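Unit 6: Setting and Clearing a Practice Kitchen Table
Early Learning Practicum, Longo College
Unit coordinator: Pierina Dal Bello
Tutorial handout, revised 16th March

Purpose of the session

Students will plan, set out and clear a table of pretend kitchen things suitable for children aged three to five. The session follows the January lecture on home-corner play and assumes that the first two chapters of the Bratberg reader have been completed. Students who missed that lecture should see Graziella Mazza before attending.

A practice table is normally made up from three groups: cookware (pans, spatulas, colanders), tableware (plates and cups) and play food. The groups should be mixed when the table is first presented, as sorting forms part of the child's task. A plain, light-coloured tabletop is preferred.

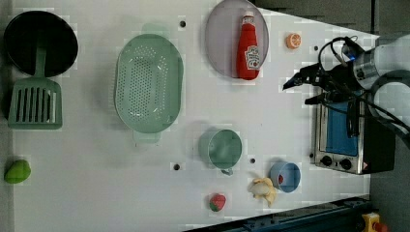 Cups are presented with the opening upward. Children will put small items of food in them, and this is to be accepted as play and not corrected. Colour names should be used freely in conversation – "the green cup", "the blue cup" – and students are expected to model the full phrase, including the name of the object.

Packaged foods

Play food in the form of bottles, tins and boxes serves a different purpose from play fruit. A package carries print, and many children recognise a label well before they can read it. Students should allow the child to say what is inside before reading any word aloud. Where the label also carries a drawing, ask what the drawing is telling us. Mazza's notes on environmental print (Durwood collection, shelf 6) give further guidance and must be cited if used in the written report.

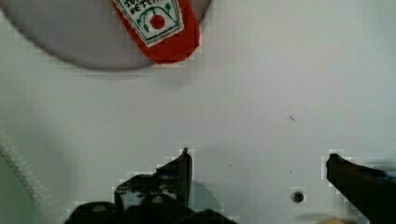

A child may place a package on a plate, in a pan or directly on the table. None of these is an error. Record the placement in the observation column and continue.

Clearing the table

Clearing is assessed separately from setting. Food is collected first, followed by cups and plates, and cookware is left until last. One piece may remain out as a prompt for the closing conversation.
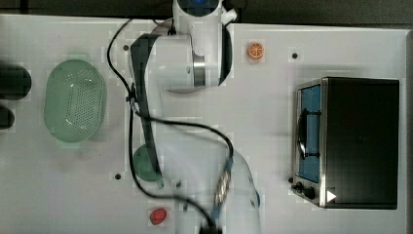 The closing conversation should last no longer than the child's interest in it. Begin with an open question about use, and avoid questions with a yes or no answer. A light green oval colander is well suited to this stage: its many small holes invite the child to explain what would pass through and what would stay behind. Students may follow with a comparison to a cup or a bowl.

Written report

Submit a report of no more than 1000 words, with the observation sheet attached. The report is marked out of 100. Extensions are granted by Raffaele Pagano on written application only.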